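1/ Third month of splitting rent and bills in Prundville. Posting what I spent in case anyone is thinking about moving out here.

2/ Rent is $900 for my half. Water and trash are included. Electric is not, and it was $60 in December.

3/ Groceries came to $388. Too much of that was takeout from the place on Tamirau.

4/ Renters insurance through Protex. Went up $4 and no letter about it. I'm calling them.

5/ Only fun money this month went to one dinner out.

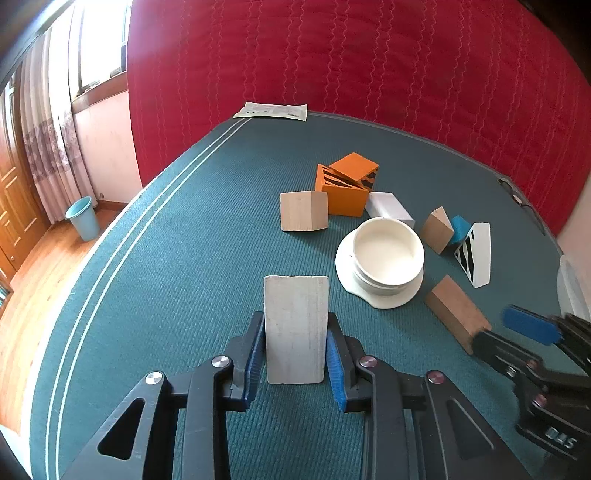
6/ Next month: bus pass, and no more takeout on weeknights.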